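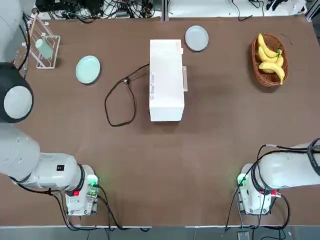 **Figure 4.1** Two arms over a table with plates and a basket of bananas, seen from a camera mounted at the head.

# Chapter 4: Gathering Demonstrations

In Chapter 3 we treated the training set as given. A file was opened, a batch was drawn, and a policy was fitted to pairs of observations and actions. This chapter goes back a step and looks at how those pairs come to exist.

Most of the chapter is about work done at a table. Someone sets out objects, an arm is moved through a task, the cameras and joint sensors write to disk, and the objects are set out again. The math is light. You will need the notation for trajectories from Section 3.2 and the idea of distribution shift from Section 3.5, and little else.

By the end of the chapter you should be able to write a collection plan for a simple two-arm task, keep a usable log, decide which episodes to keep, and estimate how many more you need.

## 4.1 What counts as an example

Readers who come from image classification often picture an example as one image with one label. In demonstration learning the unit is longer. We call it an **episode**: everything recorded from the moment the operator starts the task to the moment the operator marks it finished or abandoned. An episode holds several streams, and each has its own clock.

- Joint positions and gripper openings for each arm
- Commands sent to each arm
- Images from every camera
- A short text instruction, such as "put the plate in the rack"
- An outcome mark, entered by the operator

The first three streams are written by machines and the last two by people. Errors in the machine streams tend to be regular and can often be repaired later. If one camera lags the joint readings by a fixed amount, you can shift it. Errors in the human streams are harder to deal with. An instruction that says "bowl" when the task used a plate can sit in a dataset for years, and no script will find it without looking at the images.

An episode should also be complete in a narrower sense. It should begin before the first movement toward the first object and end after the last contact. Beginners trim too tightly. They cut the approach, which they think of as dead time, and then wonder why the trained policy hovers at the start and never commits to a reach. The approach is part of the task. Leave it in.

## 4.2 Choosing the scene

The running task in this chapter is called Culunero. It is a table-clearing task for two arms: fruit goes to a plate, dishes go to a rack, and anything else stays put. We chose it for teaching because the objects are cheap, because it has steps that one arm can do alone, and because it has at least one step, steadying a dish while the other arm grips it, that calls for both.

A scene for a task like this has three kinds of content. **Targets** are the things the instruction names. **Distractors** are movable things it does not name. **Fixtures** are everything else a camera can see, including the table edge, the cables, nearby benches and the floor.

New collectors plan the targets with care, give some thought to the distractors, and forget the fixtures. A learning system does not know which is which. If every successful episode was recorded with the same adapter on the same corner of the neighboring bench, the adapter is as good a landmark as the target. You can clean up the room, which helps for one camera on one day, or you can let the fixtures change over the course of the collection. We recommend the second. It costs less and it is closer to the places where the policy will be used.

Placement of targets needs a rule. "Put the objects anywhere" is not a rule, and people who are told this settle into habits within the first hour. Right-handed operators drift to one side. Almost everyone avoids the far corners. In the Culunero plan, the tabletop is divided into a grid of 18 cells, and a printed sheet tells the operator which cell each target goes in for each episode. The sheet is dull to follow. It also takes away the question of where to put things, and operators report that they like that part.

Camera placement is taken up in full in Chapter 6. For now, use at least two views. A view from the head sees roughly what a person leaning over the table would see, and it loses sight of an object whenever a forearm passes over it. A fixed view from the side keeps the object in sight for longer and gives a better sense of height. Neither one replaces the other. 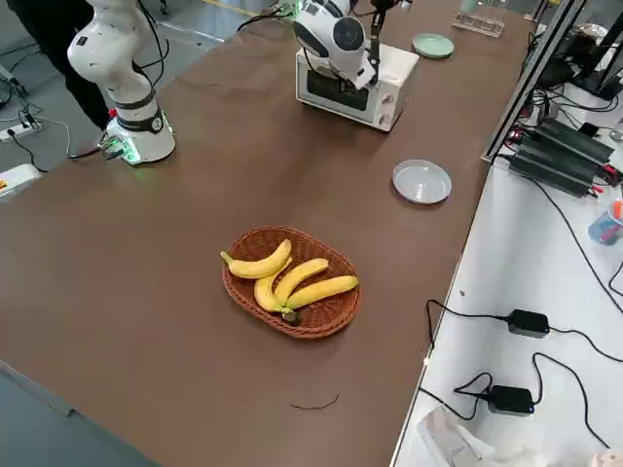
Mwangi Swai disagrees with part of the advice in this section. In his view the grid comes too early: a team should record its first 300 episodes with loose placement, train on them, watch where the policy fails, and draw the grid only then. "You are guessing which cells matter," he writes, "and you are paying operators to fill the ones that don't."

The objection is a fair one, and for a team with a short training cycle his order of work may be better. We keep the grid first for two reasons. Students on a ten-week course seldom get a second round of collection. And loose placement leaves no record, so when the policy fails at the far left you cannot tell if you had too few examples there or had plenty of bad ones. A team that follows Swai's order should at least write down the cell for each target, even when the operator picked it freely.

## 4.3 The operator

There are several ways to move an arm through a task. The operator can hold the arm and guide it by hand, work from a matching pair of smaller arms, use handheld controllers, or wear gloves that track the fingers. Table 4.2, later in the chapter, compares them for cost and speed. The choice affects the data in ways that are easy to miss. Hand guiding puts the operator's own arms in the camera view. Controllers leave the view clear but give no feel for contact, so grips tend to be too hard.

Whatever the method, operators get better, and the data changes as they do. Early episodes have long pauses and small corrections, and later ones are smooth and quick. You might expect the smooth ones to be more useful. For many tasks they are, but the early ones contain something the later ones lack – recoveries. An operator who misses a grip and tries again has shown the system what to do after a miss. A dataset made only of clean successes says nothing about this, and a policy trained on it has no good action to take the first time a plate slides.

For this reason, do not throw away the practice period without looking at it. Mark it as practice in the log and decide later.

Operators also need breaks and a clear stopping rule. Tired operators cut corners in a literal way: the paths get shorter and pass closer to other objects. Write the length of a session into the plan before anyone sits down, and hold to it even when the work is going well.

## 4.4 Resetting

Between episodes the table must be put back. In most student projects resetting takes longer than the demonstration, and it is the part that wears people out. A few habits help:

1. Print the placement sheet in the order the episodes will be run.
2. Keep spare copies of any object that bruises, bends or stains.
3. Have a second person reset while the operator checks the last recording.
4. Wait until all hands are off the table before recording starts.
5. Say the episode number out loud before each start.

The fourth item matters more than it looks. If a hand is in view at the start of many episodes, the policy may learn to wait for a hand.

Some tasks can be arranged so that the end of one episode is the start of the next. Moving fruit from the basket to the plate can be followed by moving it from the plate to the basket, with its own instruction. This saves a good deal of time. The drawback is that the starting positions for the return task are now set by how the first one ended, and the placement sheet no longer controls them.
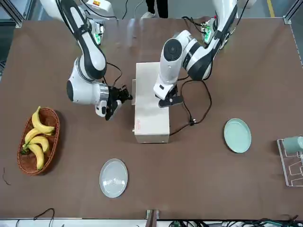 **Figure 4.3** Fixed view of the same work area, with both grippers at the center box.

## 4.5 The log

Each episode gets one line in the log, written at the time. The format we use comes from Barasa, a small tool supplied with this book, but a spreadsheet will do. The fields are the episode number, operator initials, instruction, placement code, outcome and a free note.

The free note is the field students skip. A short extract shows what it is for:

| Episode | Outcome | Note |
|---|---|---|
| 431 | success | |
| 432 | success | second try on plate |
| 433 | abandoned | left gripper opened early, operator error |
| 434 | success | cable touched basket |
| 435 | success | |
| 436 | unclear | fruit on rim, did it count? |

Episode 436 is the kind that causes trouble. The outcome mark asks for a yes or a no, and the operator did not have one. The right response is to settle the rule the same day, write it into the plan, and go back through earlier episodes for similar cases. Suppose the rule is that fruit must rest on the plate with no part touching the table. Every earlier success then has to meet that rule, including those that nobody questioned at the time.

Section 4.6 turns to the review pass, in which a person other than the operator watches each recording and checks it against the log. Before reading on, install Barasa from the course files and open the sample log, as the exercises in that section use it.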